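# Fornik Bench Gripper – product page and working practice notes

The Fornik is a two-finger gripper for small and mid-size arms, made by Gultulby for people who repair, refurbish or take apart electronics for a living.
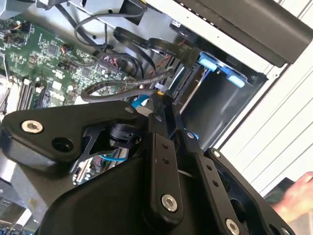

We wrote the practice notes below after a good deal of conversation with the repair shops that bought the first batch, and we'd ask you to read them before you order, as they'll tell you more about living with a Fornik than any spec table could.

## Before the arm moves

Switch the computer off, unplug it, and wait. Our house rule is 2 minutes after the cord comes out, and we'd love it if you made it yours too. Ground the case and the arm to the same point – the ground strap in the box is there for exactly this. Then look at where the cables run. Ribbon and drive cables love to loop across the very space you want to reach through, and a linkage will catch one sooner than a fingertip will.

## Hands and shared space

Plenty of our customers work right alongside the arm, and we think that's a fine way to work if everybody agrees on the rules first:

- Run in reduced-speed mode whenever a person can reach the case.
- Keep fingers away from the linkage pivots, even when the jaws are still.
- Put the stop button on the side of your free hand.
- Call out before you resume a paused program.

Your own risk assessment comes first, of course, and if it's stricter than our list, please follow it.

## Looking after the bolts

Check the socket-head bolts on the fingers and linkages every 4 weeks, or sooner if you run long shifts. Mark each one with a dab of paint pen and you'll see at a glance whether it has turned. Please don't swap in longer bolts from the parts drawer (we've all been tempted!), as they can rub on the housing.

## Ordering

| Item | Part no. | Price |
|---|---|---|
| Fornik gripper, with ground strap | 2,102 | On request |
| Bidon soft fingertip pads, pair | 29 | On request |
| Lui mounting plate | Ask us | On request |

The Bidon pads are well worth having for circuit boards. Tell us which arm you have and we'll check the plate for you before anything ships.

Page updated April 22, 2020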